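Getting started with the Cinico kitchen simulator
Posted 3/9/21 by Manar
Filed under: Robots at Home > Reviews & How-Tos
14 comments | 70 shares

I've been playing with Cinico for a while now, and so many of you asked how to get it going that I thought I'd write it all down (while I still remember which bits annoyed me!). It's a simulator, so you can practise arm jobs in a pretend kitchen without going near a real mug.

First, download the starter pack and unzip it somewhere with plenty of room. Open the launcher, pick "New project" and choose the Kitchen room. Leave the quality slider at 50 for now. I whacked mine straight up to full and my poor laptop sounded like a hairdryer.

Next, add your arm. Click the Robots tab, drag one onto the floor and press Lock. Don't skip Lock! I did, twice, and then couldn't work out why everything had slid off when I pressed Play.

Once you're in, have a wander with the mouse before you move anything. I like to get the arm off to one side with the coffee machine and the sink both in view, and save that as my start position. 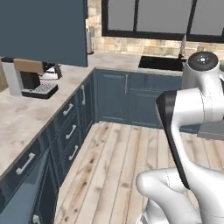

Saving is under View > Keep, and you can store as many as you like. Name them properly, or you'll end up with "test", "test new" and "test new new" like me.

Now for the fun part. Open the Moves panel and set the speed to 2. Drag the arm towards the worktop, press Add, drag it a bit further, press Add again, and then hit Play. If it stops dead and the panel flashes, it's bumped into something, so go back one step and lift it higher.

Is it worth paying for? The free version gives you the kitchen and one arm, and I'd stick with that till you're bored of it. The Clatum add-on brings in more rooms and I do love it, but the menus are a muddle and the help pages are very thin. I'm hoping the May update sorts that out.

Next time I'll have a go at opening drawers, which so far I'm terrible at.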